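21/01/2019

Cold again, and the pipe under the kitchen sink has started its knocking. I was up before six and couldn't get back to sleep, so I made coffee and sat down with the Dedovley letters. 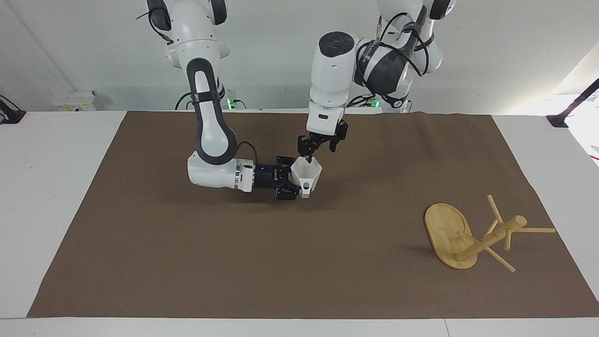

*White hexagonal cup, brown paper mat.*

I have 15 of the letters typed up now. Great-aunt Ilka wrote small and used both sides of thin paper, so the ink from the back comes through and I end up reading two sentences at once. This morning's was from August, the year she left Drurholm for good. Most of it is about plums. She wanted to know if the tree by the wash house had been picked or left for the wasps, and she asks it again in the margin in case Mother skipped over it the first time. Then one line near the bottom: "I have taken the room at Galanis and will not be writing to Papa." Nothing more on that. The next letter is about a coat.

I called Attila Bárány at lunch to ask what Galanis was. I had been treating it as a town. He says it was a boarding house on the street behind the station, named for the family that ran it, and his grandmother took her meals there for a winter. So I have to go back and fix the notes on at least two letters where I wrote "moved to Galanis" as if it were somewhere you would find on a map. He also thinks the Tikov she mentions was the man who kept the books there. I had him down as a suitor. I still think he may have been a suitor. A person can keep books too.

Attila sounded tired. His knee is bad and he doesn't like the new doctor. I said I would drive over when the roads clear and bring copies of the ones where his family comes up.

Went out at three for printer paper and stamps. The post office was closed for the holiday, which I had forgotten. The hardware store was open, so I bought a pipe strap for the sink and a bag of salt for the steps. Put the salt down before dark. The strap is still in the bag.

The archive wrote back. Box 3391 is the parish register I asked for, and they will copy pages for me, but only if I can give them the year. I have it down to two years and can't do any better until I finish the letters from that spring. They close the request after 60 days, so I should get moving. The spring letters are the worst for ink.

Soup for supper, the last of the barley. Read over the plum letter one more time before putting it back in its sleeve. There is a brown ring on the second page that I took for tea, but it's too small for any cup I own — maybe the foot of a little glass. Made a note of it with a question mark.

Tomorrow: fix the Galanis notes, stamps, call about the car.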